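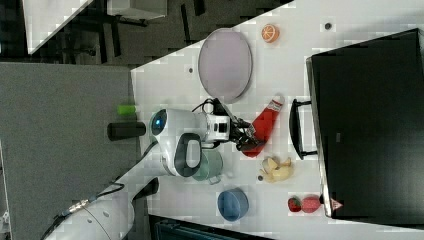

Lionel Whiteley writes that a play kitchen mixed in with real kitchenware needs one rule before anything else: sort by what can be washed hot and what can't. Everything after that is storage.

The post he was replying to reads as follows.

Storing mixed play food and real kitchenware on one white tabletop
Posted by vonico_room2, 01/10/2026

I look after a practice kitchen at Sosside, used for pouring, sorting and table setting. The stock is part toy (orange slice, banana, strawberries) and part ordinary household (plates, a mug, measuring cups, a colander, a squeeze bottle). We also have a small toaster oven, kept unplugged and used only for opening and closing the door. 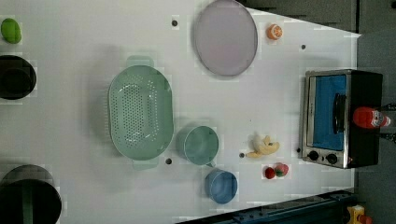
The tabletop has small drilled holes in it. Crumbs and dust collect in them, and a cloth doesn't reach the bottom. I need a cleaning method for the holes and a storage layout that can be reset quickly. The shelf beside the table is 81 cm wide. Budget is $190, including bins. I would prefer not to replace the table.

Carol Parsons
Holes first. Vacuum with a crevice nozzle, then use a dry bottle brush of the narrow kind sold for drinking straws. Do not spray cleaner directly on the top. If the core is particleboard, liquid in an unsealed hole will swell it and you will get a raised ring that can't be sanded out. Dampen the cloth and wipe toward the edge.

If the holes aren't needed, close them with push-in plastic plugs. Measure the diameter with a drill bit shank before ordering. Plugs sold as "universal" usually aren't.

Storage: three bins fit on 81 cm if each is 25 cm wide or less. Toy food in one, cups and small vessels in the second, plates and the colander upright in the third with a rack insert. Label the front and the shelf edge with the same word. Bottles get their own spot, standing. A squeeze bottle stored on its side will leak at the cap sooner or later if there is anything in it.

Toaster oven: nothing goes on top of it, even unplugged. People repeat in a working kitchen what they practice in this one. Tape over the plug pins so it can't be used by mistake.

Lionel Whiteley
Following on from my note at the top. Household plates and cups generally go in the dishwasher if marked. Toy food generally does not. Wash it by hand in lukewarm water with dish soap and dry it on a rack. Hollow pieces with a seam hold water inside, so squeeze them before they go back in the bin.

I ran the stock at Prestlow for two years with 200 pieces. We wrote a reset list, laminated it and kept it on the shelf. Reset went from a daily argument to a short job.

Carol is right about the plugs. Check that they sit flush, or cups will rock.

wragg_1861
just get a tablecloth

vonico_room2
Thank you. Plugs ordered. A tablecloth slides when the oven door is pulled, so that one is out. I still need a rack insert under 25 cm if anyone has a part that fits.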